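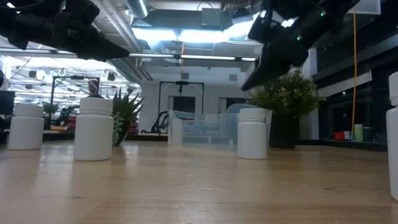 White bottles with screw caps on a wooden tabletop.

Section 2: Setting Up Your Refill Shelf

If you've read section 1 you already have your Ular label kit unpacked and the app on your phone, so let's get to the part I like best. I've been running my own laundry and cleaning shelf this way for a good while now, and I've made most of the mistakes you can make (ask me about the vinegar in the dish soap bottle - or don't).

Set aside an afternoon for this. You'll need the label sheet, a soft cloth, a small funnel, a permanent marker and whatever you're planning to decant.

1. Pick your shelf. Mine is in the hall closet, at chest height. Under the sink works too, but only if you have a child lock on the door.

2. Wash every bottle and cap in warm soapy water, rinse well and leave them upside down on a towel overnight. I know, overnight! But the labels will not stick to a damp bottle, and a few drops of water left inside can make powder clump up into a rock.

3. Wipe the outside of each bottle with the cloth. If there's old glue on it, a bit of cooking oil and some patience will get it off. Wash the oil away afterward.

4. Peel the label from the corner with the little notch and press from the middle out. You get one try at repositioning, maybe two if you're quick.

5. Write the name of the product on the label with the marker, and under that the date you filled it. Write the whole name. "Cleaner" means nothing to you three months later.

6. Open the app, tap Add, and point your phone at the code on the label. When it beeps, type in the same name you wrote by hand. The free account holds 204 labels, and if you run out of those I'd like to see your closet.

7. Now fill the bottle using the funnel, and stop a finger's width below the neck. Screw the cap on until it's snug.

8. Cut the warning panel off the original package and tape it inside the closet door. My friend Urszula Kozłowski keeps hers in a plastic sleeve on a hook, and I have to admit that looks a lot nicer than my tape.

CAUTION: Never mix two products in one bottle, even if they smell the same. Bleach and anything with ammonia or acid in it make a gas that can really hurt you. Bleach stays in the bottle it came in, always.

CAUTION: Don't reuse drink bottles for this, and keep the whole shelf out of reach of kids and pets.

Note: If the app doesn't read the code, turn on a lamp and hold the phone a little farther back. Glare is usually the problem. You can also type in the 11 characters printed under the code.

Note: Labels bought before December have the older glue and come off in the dishwasher. Hand wash those.

Once everything's on the shelf, put the stuff you use every week in front and the rest behind it. I do a quick check whenever I buy refills, and anything with a date I can't read gets a new label. Reminders and shopping lists are in section 3.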